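各位：

回复薛浩然先生（Ho-yin Hsueh）上周在列表里提的几点。引文保留在下面，我逐条答，签到表和旧章程的部分已删。

> 发件人：Ho-yin Hsueh
> 主题：Camacho 犬只活动区 三月维护与分区
>
> 1. 大型犬区与小型犬区之间的隔网，底边离地过高，小型犬可以钻过去。建议整段下放，或者加一道底缆。
> 2. 双门缓冲区的内门回弹太慢，外门打开时内门常常没有扣上。
> 3. 木屑铺层已经压实，雨后排水差。Ekow 报的是 4,000 升木屑，我认为偏多，而且没有写粒径。
> 4. 饮水点是否继续用公共水盆？我倾向于撤掉，只保留龙头。
> 5. 开放时间能否提前到早上 7 点之前？

关于第 1 点。同意加底缆，不同意整段下放。隔网上缘如果随之降低，大型犬一侧的有效高度就不够了。底缆用包塑钢丝绳，两端用花篮螺丝张紧，中间每根立柱设一个导环。Ikwood 的施工单里写的是扎带固定，请改掉，扎带在日照下一个夏天就脆了。底缆与地面的间隙按拳头不能通过来验收，地面有坑的位置先回填再张紧，顺序不要反。

关于第 2 点。内门的问题在铰链，不在门扣。现用的弹簧铰链可以调，松开顶部锁销，用六角扳手加一到两格预紧，再插回锁销。我在西门试过，加两格之后门能自行扣上，加三格则关门过猛，会夹到跟在后面的狗尾巴。东门那一副锁销已经锈死，只能换。换件时请买左右通用型，上次买成单向的，装上去门是往坡上开的。

关于第 3 点。4,000 升是按整片重铺算的，而需要重铺的只是入口到长椅之间的走道，以及水龙头周围。我的意见是先耙松旧层，把已经腐成细粉的部分筛出来运走，再补 1,000 升新料。粒径要写进订单，细料压实快，粗料里容易混尖刺，两者都不合适。另外必须注明不含可可壳，可可壳对狗有毒，供货方有时把它当作覆盖物混装。Ekow 的报价单没有这一条，请浩然去信时补上。

排水还有一个原因，就是北侧的浅沟被落叶堵了。清沟不需要等木屑到货，可以先做。

关于第 4 点。同意撤盆。公共水盆是贾第虫和犬窝咳传播的常见途径，刷洗频率又没有保证。龙头下面保留格栅，自带折叠碗的人可以直接接水。告示牌上相应的那一行需要重写，建议文字：“请自备饮水容器，用后倒空，勿留置场内。”

关于第 5 点。这一条不是我们能定的。场地许可上写明早间开放时间，提前需要邻近住户的书面意见。去年收到过 2 份反对，理由都是吠叫。可以考虑的变通是冬季不动，只在夏季提前，并且早间只开离住宅较远的大型犬区。但这样一来小型犬没有地方去，所以我暂不建议提交。

补充两件列表里没有提到的事：

- **疫苗牌核查。** Drelum 登记系统现在能导出到期名单，导出时请选“仅狂犬”，选“全部”会把已经注销的犬只一起带出来。名单含住户电话，不要发到本列表，只发给当班的人。
- **挖坑。** 东南角靠近围栏的坑又出现了。回填用碎石打底、表土封面，只填土的话隔天就会被重新刨开。填坑的铁锹放在工具箱右侧，用完请冲掉泥再放回。

当班表仍按 9 人轮换。请各人在月底以前确认自己的时段，临时换班直接与对方商量，商量好了在列表里说一声即可。有人问过能否带未绝育的公犬当班，规则没有变：可以入场，须全程牵绳，发情期母犬一律不入场。

木屑订单和铰链型号我今晚整理成表，明早 8 点以前放到共享目录，文件名沿用旧的格式。对粒径有不同意见的，请在那之前回信，并写明依据。

森川 沙也加（Sayaka Morikawa）
Camacho 犬只活动区 场地维护
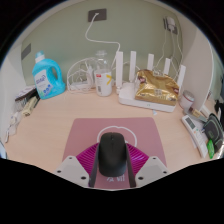
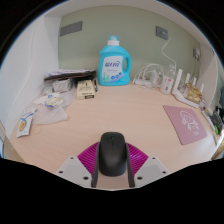 附图两张：桌前的黑色鼠标，第二张中由夹爪夹持。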